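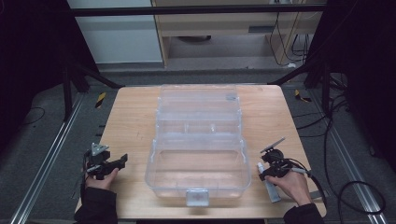
Bringing Cloudy Headlights Back

Garage Notes > Car Care > Lights

I finally did the headlights! I've been driving the hatchback with two yellow, milky lenses for longer than I'd like to admit, and every time I came home over the Trokness road after dark I told myself that the bulbs must be going. The bulbs were fine. I had swapped them in January, and the new ones looked exactly as dim as the old ones.

What finally got me moving was parking next to the same model at Rathnayake Auto Parts in Skuvton. Same year, same color, and its headlights looked like glass. Mine looked like old candle wax. I went straight in and bought an Alto restoring kit, the one with the sanding discs and the little bottle of UV coating, and I was so excited to get going that I forgot the wiper fluid I had driven over there for.

Tape first, and lots of it

The kit tells you to mask the paint around each lens with one layer of tape. I used three, and I'm glad. The edge of a sanding disc will wander onto the fender the second you look away, and on my car there's a sharp crease right above the lens where it wants to catch. Pull the tape tight around the corner by the grille, press it down with a fingernail, and go over it again.

Wash the lens before you tape, by the way. I taped, then washed, then had to peel it all off and start over with dry paint.

The sanding

There are four grits in the kit and you really do want to use every one of them, in order, wet the whole time. The first one is scary. The lens goes completely white and you will be sure you've ruined it (I took a long break and had a sandwich). Keep going! What you're taking off is the old factory coating that has gone bad in the sun, and it comes away as a yellowish milk that runs down the bumper. When the runoff turns from yellow to white, you're through it and can move up to the next grit.

I did mine by hand. The discs are made for a drill, but my drill only seems to know one speed, and I had read enough stories about melted plastic. Side to side with the first grit, up and down with the second, then side to side again – changing direction makes it much easier to see which scratches are left over from the last round. I spent five minutes on each grit per lens, and more at the outside corner on the passenger side, where the haze was worst.
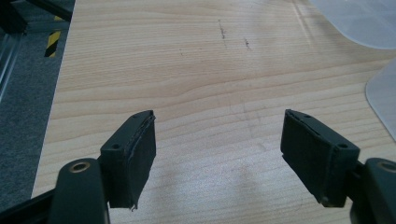 Light wood tabletop, wavy grain.

Coating

After the last grit the lens is still a bit foggy, like a bathroom mirror. Wipe it down with the alcohol pad, let it dry completely, and then comes the best part of the entire job. The coating goes on in one slow pass with the folded cloth, and the fog just vanishes under it. I laughed out loud in the driveway.

Don't go back over it, though. I saw a dry streak near the top of the driver's side lens, dabbed at it, and now there's a small ripple there that I'll be looking at forever. Overlap each pass a little and leave it alone. Do it in the shade too, and away from any tree that's dropping things. The leaflet says to keep it dry for five hours, and I gave it until the next morning to be safe.

How it looks at night

So much better! The beam has a proper edge on the garage door again, and I can read the street signs at the bottom of our hill well before I get to them. I did have to aim the driver's side down a touch. I guess someone had cranked it up to make up for the haze, and with a clear lens it was shining right into people's mirrors.

The fog lights are next. They're glass on this car, so sanding is out, and the cloudiness looks like it's on the inside. If anybody has gotten those housings off without snapping the lower clip, please tell me how in the comments.

Last updated: March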